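Student Projects > Manipulation and Picking
Thread: Bin clearing for a class project, is our number worth anything?
Started in September

gantry_ghost
Posted Saturday, 9:14 pm

Second-year group project, bin picking. We clear mixed small items out of a metal bin and the grade depends on a written report plus a demo day. We have logged 772 grasp attempts so far with the Tolline planner and the success rate looks great on paper. My problem is that I don't believe it, and the other three people in my group think I'm being a pain.

The planner was tuned on matte blocks. Blocks are easy. Since we switched to mixed items I keep seeing it do fine on anything with a solid color and then get weird on clear packaging and bare metal.

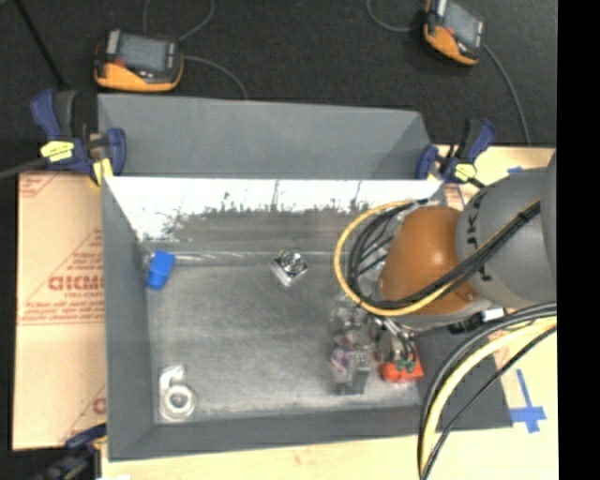 So when somebody in the group says "it works on everything" I want to know what everything means. Our log has one column for success and none for what the item was. You could get our score by grabbing the easy stuff all day long and leaving the clear plastic for last, and I have a feeling that is what the planner does.

Am I wrong to want to redo the whole log?

pallet_jack
Posted Saturday, 9:40 pm

Yes, a little. It's a class. If the rubric says report a success rate, report it, say what the limits are and move on. 772 attempts is more than most groups hand in.

oldservo
Posted Saturday, 9:52 pm

Disagree with the post above. A rate with no item type is close to useless. I graded for the Jarnside course for two years and the reports that annoyed me most were the ones with a big number and no breakdown. One group wrote 3,141 attempts on page one and I had to get to the appendix to find out that nearly all of them were the same foam cube.

Add the column now. You don't need to throw out the old data, just put it in its own section and don't mix the two.

gantry_ghost
Posted Saturday, 10:05 pm

That's more or less what I wanted to do. The pushback is that the new log would be tiny next to the old one and the plot would look worse.

oldservo
Posted Saturday, 10:11 pm

Then the plot looks worse. Small and labeled is fine.

mm_tiller
Posted Saturday, 10:30 pm

Has anyone looked at the lighting? There's a big white glare all along the inside of the back wall in that picture. If your depth comes from a camera I would bet on that before I blamed the planner. Bare metal bin plus a strong light and you get holes in the depth exactly where the shiny parts are sitting.

We lined ours with gray felt and a lot of "planner" problems went away.

pallet_jack
Posted Saturday, 10:34 pm

And then it's a different task. The assignment says metal bin, or ours did.

mm_tiller
Posted Saturday, 10:41 pm

Didn't say hand it in that way. I said try it, so you know which thing is broken. Moving a lamp isn't against any rules I've read.

gantry_ghost
Posted Saturday, 10:58 pm

We can't line it, the handout says bare. The lamp I can move. I'm still not convinced it explains the clear bags though, those go wrong on the side away from the glare too. It closes on the top layer of film and comes up with nothing, then counts it as an attempt on whatever was next to it.

oldservo
Posted Saturday, 11:06 pm

Wait, it counts it against the neighbor? That's a much bigger problem than the missing column. How does it decide a pick succeeded?

gantry_ghost
Posted Saturday, 11:15 pm

Finger width after closing. If the fingers stop before fully shut it's a success. So a fold of plastic film thick enough to stop them is probably a success too, even if the item slides out on the way up. I only found this tonight reading the script, I didn't write that part.

pallet_jack
Posted Saturday, 11:19 pm

OK, I take back some of what I said. Don't report that number.

levchenko_fan
Posted Sunday, 12:02 am

You want the Levchenko check: look at finger width at the top of the lift and once more over the drop spot. It's two extra lines in the script. We ran it in the Tredier cup last season and our rate fell to 89 percent the same afternoon. Everyone was upset for a day and then it was fine.

oldservo
Posted Sunday, 12:10 am

89 on what items?

levchenko_fan
Posted Sunday, 12:13 am

Mixed. Mostly boxes, I guess. Some bottles.

oldservo
Posted Sunday, 12:14 am

"Mostly boxes, I guess" is the exact thing this thread is complaining about.

gantry_ghost
Posted Sunday, 1:37 am

Update before bed. I have video for 159 of the old attempts, so I'm going to relabel those by hand with item type and whether it made it to the drop spot. The rest of the log goes in the appendix with a note on how success was counted. The group said fine as long as I do the labeling. Will try the lamp on the next lab day and post both sets.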